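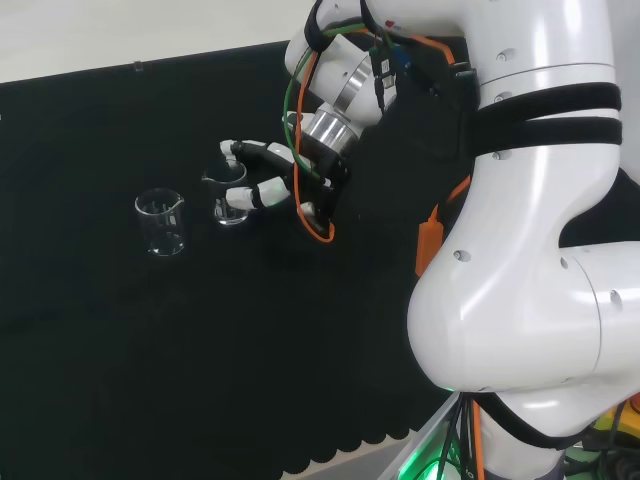
I have been to enough student showcases to distrust the word "autonomous," and the leaflet for the robotics open day at Doltalbridge used it five times on one folded sheet. The class had its project set up in a back lab, past the vending machines. The job is to pick up a beaker and put it in a different spot. Two clear glass beakers on a black cloth, then, and a white arm with a black hand whose fingertips are padded out in white. I'd read that students elsewhere get by with plastic cups, so I'll give them credit for glass.

What I wanted to know was how often it works. Larysa Hordiienko, who teaches the course, told me the students have logged 300 tries since February. How many were good? That depends on what you call good, she said, and went off to find a student. The student, Lorcan Foley, was more direct. A grasp counts if the beaker leaves the cloth. It doesn't have to land anywhere in particular. I asked whether that was in the leaflet. It wasn't.

He also admitted that a person decides where the beakers go before each try. Move one a hand's width and the hand may close on air. I asked to place one myself and was told maybe after lunch.
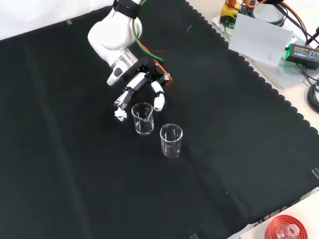
By Beril Oral
Avthorpe visitor notes | 8/28/24

After lunch I did get to place one, at a spot Lorcan picked. Make of that what you like.

The part I liked better was watching people work out how the fingers should come in. Aarne Ikonen, a second-year, wanted one finger down each side of the glass with the thumb kept clear until late. His lab partner thought the thumb should lead. They argued over it for a good ten minutes and neither of them mentioned the future of work, a relief after the welcome speech.

The budget for the course is on a poster by the door: $3,607, with the arm itself on loan and not counted. I would have counted it. A school in Beltavthorpe that reads the poster and thinks it can copy this for the price of a used car is in for a bad afternoon.

Would I send a teenager? Probably, if they like fiddling with things that mostly don't cooperate. The bus from Tawfik stops right outside, parking is hopeless, and the coffee ran out before noon. Bring your own questions too, and ask the students before you ask the staff.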